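Kommont Fatberg cricket bat: equipment review

The Fatberg is the heaviest bat in the current Kommont range and is intended for senior club players who score mainly off the front foot. It is supplied in English willow, in short handle only, with a padded cover. The bat submitted for review weighed 1,081 grams on our scales, without the toe guard.

The name is not one that every club will welcome, but it describes the profile fairly. The swell is low, the edges are thick, and very little wood has been taken from the back. The pick-up is better than the weight suggests, although players used to a lighter bat should allow several net sessions before using it in a match.
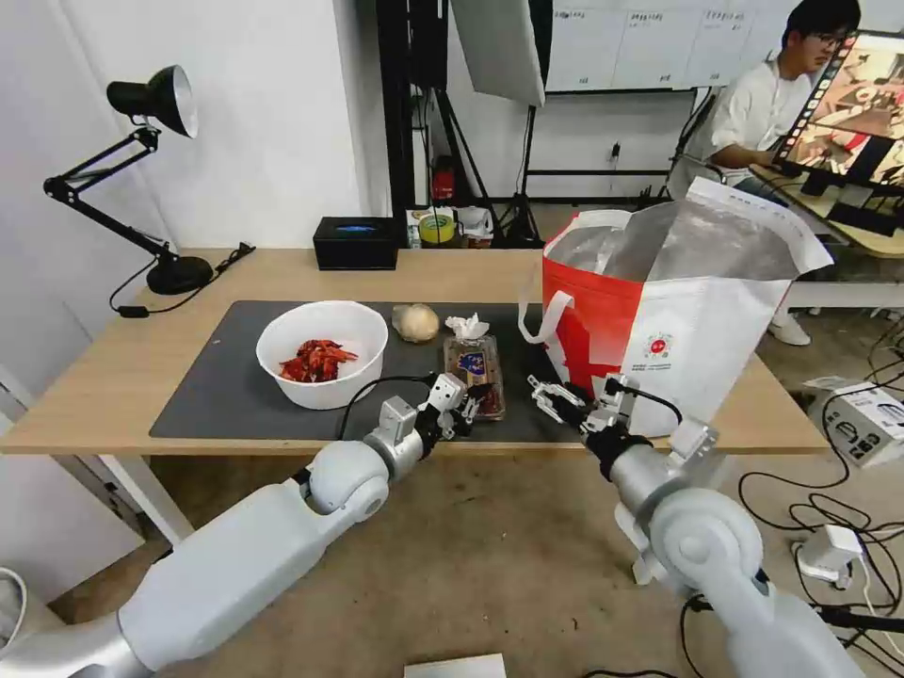 Bread and a red and white shopping bag.

Preparation followed the maker's leaflet. Two light coats of linseed oil were applied, and the face and edges were then knocked in with a mallet. The leaflet asks for a further 500 gentle strikes from an old ball before net use, and this was done in full. Owners who do not wish to carry out this work may order the bat ready prepared at extra cost.

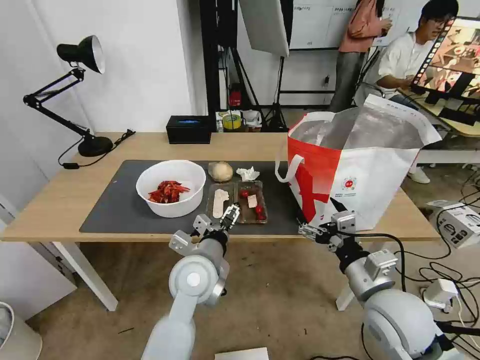

M. Bouzid
Equipment Reviewer

Testing took place in the indoor nets at Jarkosano and on grass, against both seam and spin. The bat faced nearly 2,000 deliveries, shared between club batters of differing height and strength. Straight drives and pulls were timed well, with a generous hitting area low on the blade. The cut and the late dab were less comfortable, and the shorter batters found that the weight delayed them against quick bowling.

Wear was modest. Fine surface cracks appeared near the toe during the second week and did not spread. The grip is thin and began to twist in October; it should be replaced at the outset.

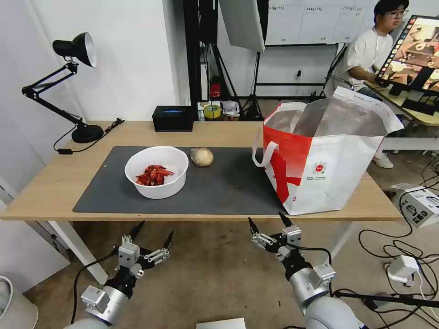
A reader who bought the same model reports that hers split at the shoulder in its first season, and asks whether the guarantee covers such damage. Kommont's printed terms cover the handle and splice for one year, but exclude damage to the edges and toe. A claim for the shoulder should therefore be sent to the retailer with proof of purchase and a record of how the bat was prepared.

The Fatberg is recommended for strong front-foot players on slow pitches. Junior players should not use it.

Rating: 2 stars for value, 4 stars for performance.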